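Zendlow Replacement Lids and Thumblifts for Steins and Tankards

Item no. 2604
Sold by Nalley Stein Supply

In stock. Ships in a plain box with more padding than the lid deserves.

Choose your finish: bright pewter, antiqued pewter, very antiqued pewter
Choose your size: small (half liter), standard (one liter), Wolimcombe (see below)

Every collector owns one stein with no lid. It came that way from the flea market, or it came with a lid and then somebody's nephew wanted to see how far back the hinge went. It stands at the rear of the shelf with its handle turned to the wall, and you tell visitors it is "awaiting restoration," which has been true since before you had the carpet.

The Zendlow lid is for that stein. It is a cast pewter lid with a five-ring hinge, a strap to go around the handle, and your choice of thumblift. It won't fool an auction house, and we would rather you didn't try. Every lid is marked REPL on the underside in letters you can read without your glasses, so whoever inherits your collection will know what they are looking at, even if they don't know what to do with it.

What is in the box

One domed lid, hinge already assembled
One handle strap, left long so it can be trimmed
One thumblift, in the style you picked
Two felt rim pads, self-stick
One instruction sheet, revised after the last one upset people

Thumblift styles

Ball. Plain, correct on nearly anything, and therefore our slowest seller.
Urn. Good on late 19th century pieces.
Lyre. The strings are cast solid. Please don't write to us about the strings.
Owl. Looks faintly disappointed. Very popular.
Crouching lion. Described by one customer as a crouching spaniel. We went back and looked, and have decided to keep calling it a lion.

Measuring your stein

Measure the outside of the rim from edge to edge, going from the handle straight across to the front. Then measure side to side. If the two numbers differ by more than an eighth of an inch, congratulations, you own something made by hand. Use the larger number.

Next, measure the handle where the strap will sit, which is the highest point before it starts to curve down. A strip of paper wrapped around and marked with a pencil works better than a ruler. Do this with the stein on a folded towel. We also sell a stein repair kit, and we did not set out to be in that business.

The small lid fits rims up to three and a quarter inches. The standard goes up to four. The Wolimcombe size is for the wide, squat tankards from the Wolimcombe pottery, which seem to have been thrown by someone who had heard of a tankard but was pressed for time. It fits them and nothing else, although one buyer reports good results on a mustard crock.

Fitting

The strap is soft enough to bend by hand around most handles. Go slowly and use your thumbs, leaving the pliers in the drawer. Close it with a small dab of low-temperature solder or with the Frade strap pin, item 555, sold separately because we are like that. The pin can be taken out again later. Solder can too, in theory.

Don't put a torch anywhere near pewter. It goes from "nearly there" to "on the bench" with no stop in between, and the warranty has a paragraph about this that was written with some feeling.

If your stein still has its old hinge ring and only the lid is gone, you may want our hinge pin set first. It costs a good deal less, and keeping original metal on an original stein is nearly always the better choice. We lose sales by saying so.

Care

Wash in warm water with a drop of dish soap and dry it with a soft cloth. No dishwasher, ever, on any setting, including the one with the little wine glass on it. The antiqued finishes will darken over time. The bright finish will also darken over time, but you'll be more annoyed about it.

These lids are for display and for the occasional beer. Don't store anything acidic under one.

Photos

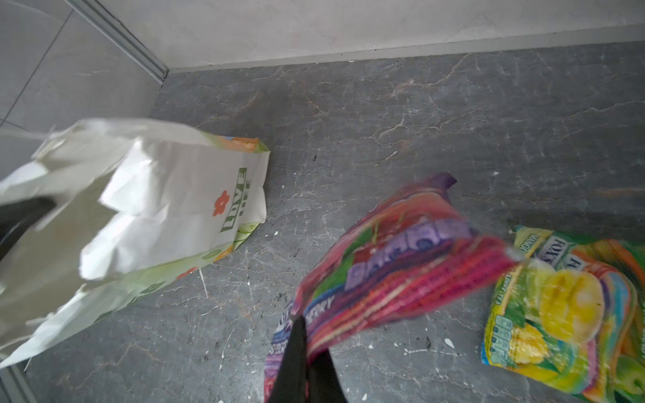
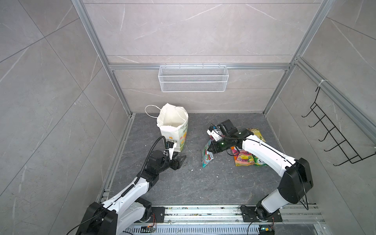
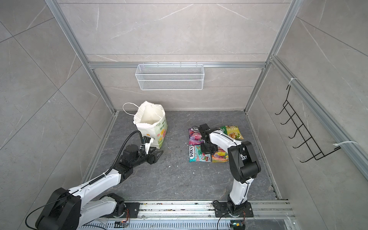 Shipping and returns

Lids go out within two working days. Flat shipping is $7 in the lower 48, and free on orders over $200, a figure we picked because most people give up at four lids. Unfitted lids can come back within 44 days for a full refund. Once the strap has been bent it belongs to you and the stein, and we wish you both well.

Returns should come in the box we sent. We have received a lid in a sock. It was a clean sock, and the refund went through, but we'd like it to remain a single event.

Engraving

We can engrave up to three initials on the dome in plain block or old German script. Please check your letters before ordering. The script capitals for K and R look very much alike to anyone born in the last hundred years, and the engraver cuts what is on the form. Engraved lids can't be returned. Engraving adds a week, more in October, when everybody remembers at once that they own a stein.

Notes from customers

"Fits. Owl is judging me."

"Bought for a half liter with a chipped rim and the pad hides most of it. Hinge was stiff for the first few days and then loosened up nicely."

"Lion is a spaniel."

Goes well with

Frade strap pin, item 555
Hinge pin set, five-ring, assorted
Felt rim pads, bag of ten
Shelf liner, green, by the foot

Page updated 2021-02-11. Prices are for one lid. Stein not included.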